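Leena Partanen has cooked for other people since she was 9, and she still starts supper the same way: everything out on the counter before a knife comes near it. "My aunt called it laying out your worries," she says, laughing – and then she's off on a long and lovely detour about her aunt's soups.

Carrots go in first, always, and a bowl for the peelings stays within reach.

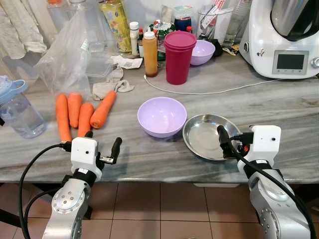

Hertta Lahtinen wants it known that she would never peel a young carrot, only scrub it. "We've argued over that every Sunday for years," says Leena, "and we both still eat the soup."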